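Istness hand gripper, bench unit 2: setup, upkeep, repair notes

README for the folder. Updated September 2022

What this is

Notes for keeping the hand-held gripper on bench 2 working and giving the same data from one week to the next. Plus a short card for the recordings that come off it (bottom of this file). Written in a hurry between sessions, fix what's wrong and leave your change in changes.txt.

Only covers bench 2. Bench 1 has the older Nimuvley fingers and a different mount, don't use these settings there. The screws look the same. They are not the same.

What's in the folder

setup/ - calibration files, one per finger set
logs/ - width logs, plain text, one line per sample
sessions/ - recordings, sorted by month
repair/ - part drawings, order list, photos of worn parts
changes.txt - read it before you touch anything
README - this

Old calibration files stay in setup/old. Don't delete them, older sessions need them to replay right.

Before a session

1. Look at both fingers. Pads seated flat, no lifting at the tips.
2. Wiggle each finger sideways. A tiny bit of play is normal. If it clicks, stop and see Loose finger below.
3. Open and close all the way, 11 times, slow. Watch the width number in the log window. Should come back to the same closed value each time.
4. Wipe pads. Dry cloth first, then damp, then dry again.
5. Wipe the lens.
6. Check free disk space. The recorder does not warn you, it just stops.
7. Start a new log. Name it with bench, finger set, task. No spaces in the name.

Step 3 gets skipped the most and it's the one that costs us sessions. Whole afternoon in the bin in December, closed value had drifted and the logs said the gripper was never shut.

Fingers and pads

Two finger sets for this unit, A and B. A is the everyday set. B is the spare and has its own calibration file, so if you swap to B you load B. Sounds obvious. Has gone wrong twice.

Swapping:

- power off, cable out
- back off the two screws per finger, don't take them all the way out of the mount if you can help it
- slide old finger off, new one on, push until it sits hard against the stop
- tighten evenly, a half turn each side at a time
- cable in, power on, load the calibration file for that set
- run the 11 cycles again

Finger tight plus a quarter turn on the screws. The threads in the mount are soft and we've already stripped one. It has an insert in it now, works fine, but there's no room for a second insert next to it.

Pads are changed at 2000 closes or when they look bad, whichever is first. Count comes out of the log, run the count script in logs/. Paper and card work eats pads slower than you'd think but it polishes them, and a polished pad slips. If the sheet starts creeping out of the grip on slow lifts then change the pads even if the count is low.

Sheet handling

Most of what bench 2 does now is flat stuff, so the settings are tuned for that. Notes from trying things:

- come in at a corner when you can. Mid-edge grabs buckle the sheet
- close slow for the last part, speed makes the far side flap
- grip force setting 70 for single sheets. Higher leaves marks, lower and it slides
- don't touch the sheet with your free hand once recording is on, unless the task sheet says two-handed
- if the sheet drops, leave it, stop the take, mark it as dropped. Do not pick it up and carry on in the same take

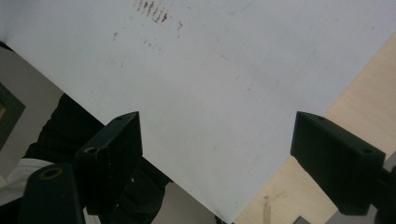

Dirty pads are the other thing. Anything on the pads goes onto the next sheet and then it's in every take until somebody notices. Graphite and ink are worst. Keep the sheets that are meant to be clean in their own folder and pull from the top, and wipe pads every time you change sheet type. If a pad won't come clean, change it, they're cheap.

Also static. Dry days the sheets stick together and you pick two. Fan the stack first. There's a ground lead on the bench for your wrist, use it, helps a bit.

Lens and mount

Lens gets dusty fast from the paper. Blower first then the microfiber. No solvent, it fogged the old cover and we had to wait for a new one from Vesteck.

If the mount gets bumped hard, do a reference take: grip the calibration card, hold still for a slow count of five, release. Compare with the reference in setup/. If the fingertips land somewhere else in the view by more than the marked box then the mount moved. Loosen, reseat, tighten, repeat. Don't try to fix it in software. We did that once and then had three calibration files that nobody trusted.

Cable

Route it back along the forearm, one loose strap at the elbow. Not tight. If it pulls when you reach out it will work the plug loose over a session and you get gaps in the width log. Gaps show up as repeated values, exact same number over and over. A real hand is never that steady.

Long sleeves are okay but push the cuff back from the linkage. Knit cuffs catch.

Common trouble

Closed value drifts
Usually dirt under the pad. Take the pad off, clean under it, refit. If it still drifts check the finger is hard against its stop. Last, rerun calibration.

Loose finger
Click when you wiggle it. Screws first. If screws are fine it's the bushing, spare bushings are in the drawer marked Abugri, small bag. Press the old one out from the back side. The new one goes in flange outward. Putting it in backwards feels right until you close it and the finger rubs.

Grip feels notchy
Grit in the slide. Blow out, wipe, one drop of light oil, work it in, wipe off what comes out. One drop. Extra oil ends up on the pads and then on the sheets, see above.

Width log jumps
Plug or cable. Swap the cable with the spare before you open anything up. Nine times in ten that's all it is.

One finger lags the other
Linkage pin worn. Repair drawing is in repair/. Takes 70 minutes if you haven't done it before, most of it getting the clip off without losing it. Do it inside a clear bag.

Recorder won't start
Disk full, or the last session didn't close. Kill it, restart, check the last file before you go on.

Monthly

- both fingers off, clean mount faces
- check the insert on the stripped hole, should not turn
- bushings, look for a shiny ring on one side
- strap and cable, look for nicks near the plug
- fresh calibration, save to setup/ with the month in the name
- copy sessions to the archive drive, check that they open, then clear the local ones. In that order please

Parts we keep

Pads, both sets. Bushings. Linkage pins and clips (more clips than pins, see above). One spare cable. One lens cover. When you take the last of somthing write it on the order list in repair/, don't just tell someone.

Data card, short version

What: recordings of one person using the bench 2 gripper on everyday objects, lately mostly paper, card and thin board.
Each take: video, width log, a short text file with task, finger set, grip setting, result.
Result is one of: done, dropped, double pick, stopped.
Dropped and double pick takes are kept. Filter them yourself if you don't want them.

Known problems

- December takes have a wrong closed width. Video is fine, don't use the log
- some early takes were made with set B and the A calibration. Marked in changes.txt
- clothing and the room show up in a lot of the video. No faces on purpose, but check before sharing anything outside
- marks on sheets carry over between takes. Don't let a model learn to find the smudge. If you're training on sheets, mix sessions
- lighting changes, window side is brighter in the morning. Not corrected
- grip setting is typed by hand so there are typos. If it says 700 it means 70

Not in here: force in real units. The grip setting is only a setting, it isn't newtons, we never measured it. Don't put it in a table as newtons.

To do

- second reference card, the first one has a bent corner
- make the recorder warn on low disk
- label the screws by bench so they stop getting mixed
- try the softer pads from Nimuvley on set B, sheets only
- write up the two-handed tasks, at the moment its all on the task sheets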